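5 min read

3. Materials and setting

3.1 Selection of the objects

The present section sets out the household objects used in the study and the surface on which they were placed. The wider collection, held at Jornidton and catalogued under the name Melis, contains 335 items drawn from kitchens, children's rooms and shared dining areas. From these a small group was chosen for close treatment. The main condition for inclusion was that an item should be familiar to adults and children alike and should need no instruction before it was handled.

Two kinds of object receive particular attention here: soft toys and shallow tableware. They are seldom studied together. Work on tableware has mostly been concerned with stacking, washing and breakage, while work on soft toys has been concerned with attachment and play. In the homes visited by Kwon and Martinelli, however, the two were often found on the same table, and toys were regularly set down on plates during meals or while a table was being cleared. The field notes contain 1,431 entries on the placing of objects, of which 127 record a toy being put on, or taken off, a piece of tableware.

The notes also show that such placements were treated by parents as a minor matter of order. A toy on a plate was described in some homes as 'put away' and in others as 'in the way'. This difference bears on the coding scheme described in Section 4, and it is for this reason that the pairing was retained after the first review of the collection in September.

3.2 The rabbit and the plate

The toy selected was a small white plush rabbit with pink-lined ears. It was preferred to the larger animals in the collection, several of which could not lie within the rim of any plate available. A plush surface has a further advantage for the present purpose, in that the toy may be laid down in almost any position without rolling. Its ears give a clear indication of which way it is facing, and observers were asked to record this direction in every entry.

The plate is round and shallow, with a raised rim, in a muted green. Plates with a flat interior were favoured throughout, as deeper bowls tended to hide the lower part of the toy from an observer seated at the table. A pale green was judged to be sufficiently distinct both from the toy and from the white tabletop. Figure 2 shows the two objects together.

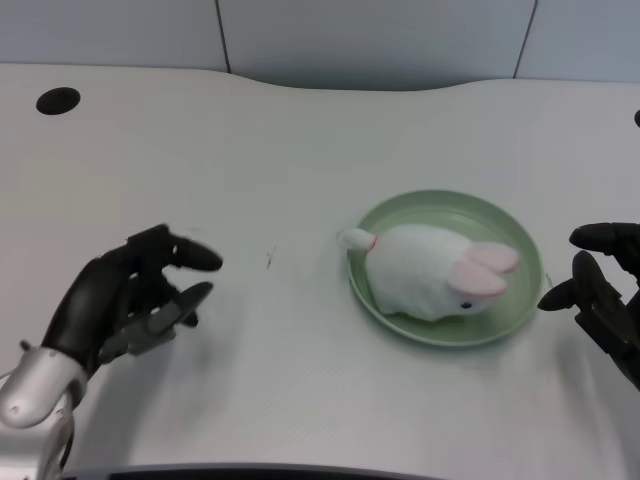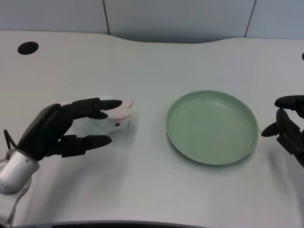
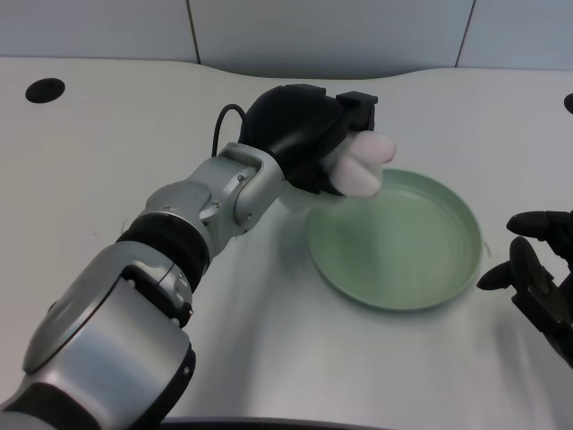
Figure 2. The white tabletop and pale green plate. Top: plush rabbit on the plate. Centre: rabbit on the tabletop, plate empty. Bottom: soft white item held above the rim of the plate.

3.3 Recording of position

Three positions were defined for the toy: on the plate, on the table, and held. The first applies only where the body of the toy is supported by the plate. A tail or an ear extending past the rim does not alter the coding, although observers were free to add a remark. The second covers any placing on the tabletop, whatever the distance from the plate. The third covers all cases in which the toy is clear of both surfaces. Where a toy was gripped but still resting on the table, it was coded as on the table – a rule adopted on the advice of Vratislav Štěpánek after early disagreement between observers.

The state of the plate was recorded separately as empty or occupied. This may appear to repeat the first item, but in the home visits plates were frequently occupied by other things, such as cutlery or folded napkins, and the separate entry allows the two sets of notes to be compared.

3.4 Limits of the material

The surface used is plainer than any table met with in the home visits. Family tables carried cloths, mats, cups and papers, and the space left for a toy was often small. The findings reported in Section 5 should therefore be read as applying to cleared tables only. A second series, to be carried out at Stiltovum with patterned cloths and a wider range of dishes, is in preparation under Tullio Fontana.

Related items

Kwon and Martinelli: Toys at the table – notes from family homes
Eynon: Colour and contrast in everyday tableware
The Melis catalogue of household objects: a short guide
Pusivari working papers: recent additions

This site uses cookies to remember your reading preferences. By continuing to browse you agree to their use. Manage settings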